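Nuscombe Folklore and Oral History Society
Minutes of the general meeting, 15th July

Present: Naomi Kariuki (chair), Kofi Appiah, Bakari Mosoti, Lucienne Leblanc, Urmila Upadhyay (minutes), and a very pleasing turnout of members, including several new faces who we hope will come again.
Apologies: received from the Fokalach branch, where the road was closed.

1. Welcome
Naomi welcomed everyone and thanked those who had brought soup. The minutes of the last meeting were accepted, with one correction: the song Bakari sang in January was "The Drover's Daughter" and not "The Drover's Horse", which is another song altogether and, in his view, a poorer one.

2. The skipping rhymes collection
Kofi gave a generous and very enjoyable report on the rhymes gathered from the schools at Nuscombe and Urio. The collection now stands at 629 rhymes, clapping games and counting-out verses, and he read us a good handful, with actions. Members of a certain age were delighted to find that the one about the baker's goose is still going strong in the Urio playground, although the goose has become a pelican and the last line has been changed to something the teachers would prefer we left out of the booklet.

There was a long and friendly discussion about how to group the rhymes. Kofi favours grouping by game, so that a child could pick up the booklet and play straight from it. Lucienne would like them grouped by place, with the older versions printed alongside wherever we have them. It was agreed to try a few pages each way and bring both to the next meeting. 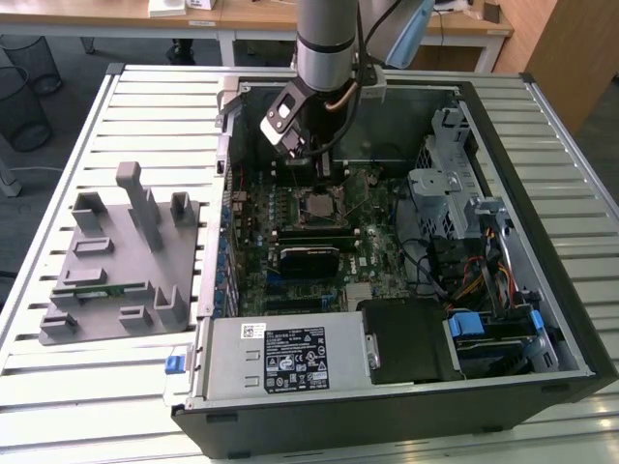 Lucienne asked whether the children would be named beside their rhymes, as she felt they ought to get the credit and their grandparents would certainly want to see it. Naomi replied that first names and the school would be a nice way of doing it, provided the families were happy. Kofi will draft a letter home. All in favour.

3. Printing
Urmila had a quote for 200 copies at 45 pages and thought it fair. Bakari wondered about a coloured cover – general enthusiasm, then a pause while we thought about the cost. Urmila to ask for a second price.

4. Story evening
The winter story evening will be held in the Hadex Room as before, doors open at half past six. Each teller will have 20 minutes, and Naomi begged us all, with great affection, to keep to it. Bakari has offered the tale of the ferryman's lantern, which his aunt told in two quite different ways, and he would like to do both. This was allowed on the understanding that he gets one turn only.

5. Other business
A member asked if anybody knows more about the stone at Fokalach that is supposed to turn over at midnight. Three versions were offered on the spot, and Lucienne wrote them all down. Anyone with a fourth is asked to ring her, preferably before supper.

The lending box is missing its book of lullabies. Please look on your shelves.

Meeting closed at ten past nine, followed by tea. Next meeting to be hosted by Kofi, who will send round the details.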